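Entretien des nappes en tissu : lavage, taches de cire, repassage

Forum Maison et linge > Textiles > Nappes et torchons

mirabelle54
Posté le 19 mai 2020
Bonjour à tous. Je cherche des avis sur l'entretien des nappes en coton imprimé. J'en ai plusieurs, à fleurs pour la plupart, et elles restent sur la table toute la journée avec tout ce qu'on pose dessus. 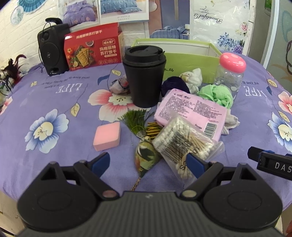
Mon problème, c'est la couleur. Au bout de trois lavages à 60, celle que j'avais achetée l'an dernier a nettement pâli au centre, alors que les bords sont restés comme neufs. Je lave avec la lessive Fitico en poudre, programme coton, essorage fort. J'ai aussi une tache de cire de bougie sur une autre nappe, que je n'ai pas encore essayé d'enlever. Est-ce que je dois baisser la température, changer de lessive, ou les deux ?

tournevis_et_fil
Les deux. La poudre contient presque toujours des agents de blanchiment, c'est fait pour le blanc. Sur un imprimé, prends une lessive liquide couleurs et lave à 30. Tu gardes le 60 pour les torchons.
Pour la cire : tu la laisses durcir, tu grattes avec le dos d'un couteau, puis papier absorbant dessus et dessous et fer tiède. Tu changes le papier dès qu'il est gras.

Josy_du_13
Pas d'accord pour le 30 systématique. Une nappe de tous les jours prend du gras, de la sauce, du café. À 30, le gras reste dans la fibre et au bout de quelques mois elle sent le renfermé dans l'armoire. Je lave les miennes à 40, à l'envers, et je n'ai pas de perte de couleur visible. Ma plus ancienne a 13 ans.

tournevis_et_fil
À l'envers, oui, j'ai oublié de le dire. Mais si les taches sont prétraitées, 30 suffit. Un peu de savon de Marseille frotté sur la tache humide, on attend un quart d'heure et on met en machine.

Josy_du_13
Encore faut-il voir les taches. Sur un imprimé à fleurs on ne les voit pas toutes, c'est même pour ça que j'en achète.

lin_et_l_autre
Il y a un point dont vous ne parlez pas : le centre qui pâlit et pas les bords, ça ressemble plus au soleil qu'à la lessive. La machine décolore toute la nappe de la même façon. mirabelle54, ta table est devant une fenêtre ?

mirabelle54
Oui, plein sud. Je n'y avais pas pensé. Les bords retombent, donc ils prennent moins la lumière.

lin_et_l_autre
Alors change de nappe toutes les semaines, en faisant tourner. Et ne la sèche pas dehors en plein soleil, surtout à partir de juin. À l'ombre ou à l'intérieur.

pepin-de-pomme
Bonjour, je profite du sujet. Quelqu'un a essayé le spray imperméabilisant Drilside ? On m'en a parlé pour éviter les taches. Le flacon fait 377 ml et je me demande si ça couvre une nappe ronde en entier.

Josy_du_13
Essayé, pas repris. Un flacon fait une nappe, deux si elles sont petites. L'eau perle pendant un moment, mais il faut en remettre après chaque lavage, et le tissu devient un peu raide. J'ai fini par mettre un sous-nappe en molleton et laisser tomber le spray.

tournevis_et_fil
Moi j'en suis content, mais sur des coussins d'extérieur, pas sur du linge de table. Je ne mettrais pas ça là où on pose du pain.

mirabelle54
Retour sur la cire. J'ai gratté puis repassé avec du papier essuie-tout blanc, fer sur deux points. La cire est partie, il reste une auréole rouge, c'était une bougie colorée.

lin_et_l_autre
Pour le colorant, alcool ménager sur un chiffon blanc, en tamponnant de l'extérieur vers le centre. Essaie d'abord sur l'ourlet, certains imprimés dégorgent. Ensuite rinçage à l'eau froide et lavage normal.

pepin-de-pomme
Et pour le repassage, vous faites comment avec une ronde ? Je me bats avec les plis à chaque fois.

Josy_du_13
Pliée en deux, envers dehors, encore un peu humide. Je commence par le centre et je tourne. J'ai une centrale vapeur Clesident, pas de quoi en faire la publicité, elle met longtemps à chauffer, mais pour le coton épais elle va bien.

tournevis_et_fil
Je ne repasse pas. J'essore à 600 tours, je secoue et je la remets directement sur la table – le poids du tissu fait le reste.

Josy_du_13
Chacun ses critères. Chez moi les plis se verraient.

mirabelle54
Merci pour les réponses. L'auréole est presque partie avec l'alcool, je referai un passage avant le prochain lavage. J'ai pris une lessive liquide couleurs et je vais essayer à 40, à l'envers. Pour le soleil, je vais voir si je trouve un voilage.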